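Notes for the Ridside talk, 2020-11-07

Slide 1. Say hello, mention tea is at the back. Talk is on opening up an old desktop computer and what is worth keeping. Ask who has had the side off one before.

Slide 2. Where our machines come from. Most are from the Hirkside office clear-out in September, 219 in all. Some will go to Bellelbridge once they are checked. Say that we don't take monitors. Someone always asks.

Before opening: switch off at the wall, pull the lead, hold the power button in for a few seconds. Touch bare metal on the case. Keep screws in a saucer or an egg box. 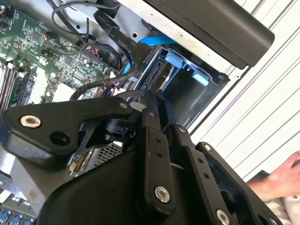
Memory is the easiest part to change, so start there. Most people in the room will have paid a shop to do it. The slots are the long parallel ones in a row along the edge of the green board, black and grey. Point to them, then pass the spare board round. Push the clips back, lift the stick straight up, don't rock it. The notch only fits one way.

Slide 4. How much memory is enough. For email and letters, going from 2 GB to 4 GB makes a real difference. Check the type first, old and new sticks don't mix.

Slide 5. Dust. Soft brush, no hoover nozzle inside the case. Hold the fan still while brushing.

Questions, 12 minutes. Then hand out the Orellana parts list and collect the spare board.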